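The Case for the Round Table in Shared Workrooms
Xuelian Fang, Metside Workplace Review

Organisations that plan shared workrooms continue to favour the rectangular table. It stores neatly and it suits a floor plan. It also assigns rank: whoever takes the end presides, and whoever takes the far corner is seldom heard. It is my view that any room intended for practical work should contain at least one round table, with clear floor on every side.

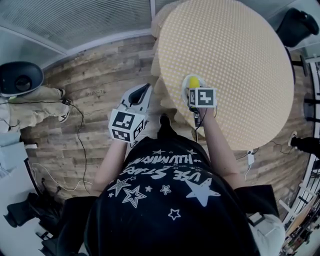 Cost is the usual objection. When Neltbridge refitted its workrooms, the round model was priced at $125 more per table, and the proposal was very nearly declined on that ground. A sum of that size should be weighed against the years a table remains in service. People doing things with their hands need to lean in, stand back and change places, and a corner impedes all three.

Glass partitions deserve a similar defence. They are often dismissed as a fashion, yet when fitted with horizontal blinds they allow a group to be private in the afternoon and visible again by evening. A curved run of glass also spares the room a dead corner, where surplus chairs invariably collect.

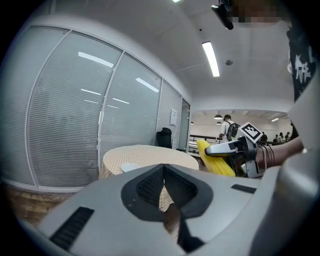

Recommendations for Managers

Place the table before the storage is planned. Keep seating light enough for one person to move. Leave the blinds to the judgement of those using the room.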